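I finished the last episode of Sotamden at one in the morning on a Wednesday, with work the next day, and I regret nothing. What a show!

If you haven't run into it yet, it's a slow period drama set in a salt-trading port called Piltoveck, and it follows the Lyimo family across three generations of bad marriages, good harvests and one very long court case. I had it on my watchlist for ages and kept skipping past it because the thumbnail is just a man looking at a boat. Please don't make my mistake. The man and the boat are both great.

The first two episodes take their time. There's a dinner in the pilot that goes on for 17 minutes (I went back and checked the timer) and hardly anyone raises their voice, and by the end of it you know exactly who owes money to whom and who is going to leave town. I watched that dinner twice before moving on. My sister gave up during the soup, so your mileage may vary, but I was completely in.

What I love most is how the show handles money. So many costume dramas have people sighing about ruin in beautiful rooms and you never find out what anything costs. In Sotamden you always know. The roof is going to be 625 crowns. The dowry is 4,000, and everybody at the table knows it's too much, and they shake hands on it anyway. When the younger daughter opens the ledger in episode six I was sitting on the edge of the couch over a column of numbers!

The music is wonderful too. It's mostly a single cello and some kind of hand drum, and they hold it back for whole scenes, so when the theme comes in during the storm it really hits you. I've had it on in the kitchen all week.

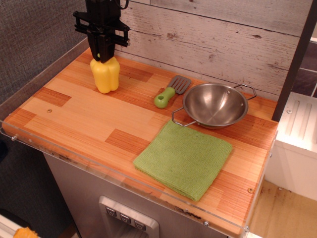 The one part I'm still arguing with is the jump forward in episode eight. We skip eleven years between one scene and the next, the eldest son comes back with a different actor and a beard, and it took me half the episode to stop missing the first guy. The new one won me over with the letter scene, though. He reads the whole thing standing in a doorway and never gets to sit down, oh my goodness.

The finale runs 115 minutes, so it's basically a movie, and I'd set aside a proper evening for it. Make snacks first. I won't spoil the verdict, but I will say that I guessed wrong about the lighthouse, and that I was so happy to be wrong.

I watched all of it on Fuva with the subtitles on, which I'd recommend, as the dockside characters mumble a lot and some of the best jokes are theirs. If you've seen it, come tell me in the comments whether you think the grandmother knew about the second will. I say she knew from the first dinner. I'm starting my rewatch this weekend to look for proof.

Get new posts by email. Enter your address to subscribe. You can unsubscribe at any time.

Contact | © All rights reserved | Back to top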